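Lista de comprobación de seguridad – puestos de manipulación de prendas
Centro Wakeck, sala de plegado
Revisión de julio. Inspección: Kelly Hartley. Por el turno de tarde: Lionel Wainwright.

Claves: C conforme, NC no conforme, OBS conforme con observación.

1. Acceso y suelo

1.1 Pasillo entre mesas despejado. C
1.2 Cables recogidos y fuera de la zona de paso. NC
Comentario: el cable de la mesa del fondo vuelve a cruzar el pasillo. Ya figuraba en la revisión anterior. Wainwright pide una canaleta fija, la cinta se despega con la limpieza.
1.3 Sillas con ruedas en buen estado. OBS
Comentario: una frena mal. Retirada hasta que se cambie la rueda.

2. Pinza manual

2.1 Tornillos de los dedos apretados. C
2.2 Almohadillas interiores sin cortes ni restos de fibra. OBS
Comentario: se acumula pelusa con el punto fino. Se limpiaban al cerrar el turno; pasa a hacerse también a media tarde, a las 17.
2.3 Articulaciones sin holgura. C
2.4 Puntos de atrapamiento señalizados. NC
Comentario: falta la pegatina en dos unidades. El riesgo está más en los brazos que en los dedos, y el personal nuevo tiende a sujetar la herramienta demasiado arriba.

3. Célula automática Gosling

3.1 Parada de emergencia probada desde los dos lados. C
3.2 Resguardo lateral cerrado y con enclavamiento. C
3.3 Velocidad limitada a 300 mm/s con la puerta de servicio abierta. C
3.4 Registro de paradas al día. OBS
Comentario: 171 paradas anotadas en el mes, casi todas por prenda mal cogida. En 17 no consta quién rearmó. Arkovitz, que lleva el mantenimiento, necesita ese dato.

4. Organización del trabajo

4.1 Rotación de puestos cumplida. NC
Comentario: antes de la célula se doblaba a mano toda la jornada y las quejas eran de hombro y cuello. Ahora la célula se queda con las camisetas y a las personas les llega lo difícil: punto, tirantes, prendas con botones. Se pliegan menos piezas por persona, casi 800 por turno, pero cada una exige más atención. Tres operarias hablan de cansancio en la muñeca por el uso seguido de la pinza. La rotación prevista es cada dos horas y por la tarde no se hace cuando falta alguien.
4.2 Formación antes de usar la pinza. OBS
Comentario: la sesión dura una mañana. Wainwright propone añadir práctica con punto – se enseña solo con algodón y luego las primeras cajas salen mal.
4.3 El personal sabe a quién avisar en una parada. C
4.4 Cambios de tarea comunicados por escrito. NC
Comentario: el paso de dos personas al control de calidad se dijo de palabra. Ellas lo aceptan, pero su ficha de puesto sigue poniendo plegado y la evaluación de riesgos es la antigua.

5. Acciones

Canaleta del pasillo: Wakeck, antes del próximo pedido de Wandex.
Pegatinas de las pinzas: Hartley.
Fichas de puesto y evaluación de riesgos: oficina, con copia a las dos afectadas.
Rotación de tarde: Wainwright anotará los turnos en que no se cumpla y el motivo.

6. Anexo al punto 4.2, práctica con punto

Coger la prenda por un solo sitio y cerrar sin tirón. Comprobar que no queda tejido entre los brazos. Si el punto se retuerce, abrir y volver a coger, sin corregirlo con la otra mano mientras la pinza está cerrada.

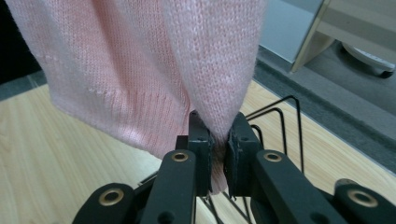 Para soltar, apoyar antes la prenda en la mesa y abrir despacio. Si se engancha un hilo, no tirar: dejar la pinza abierta y avisar al responsable de turno.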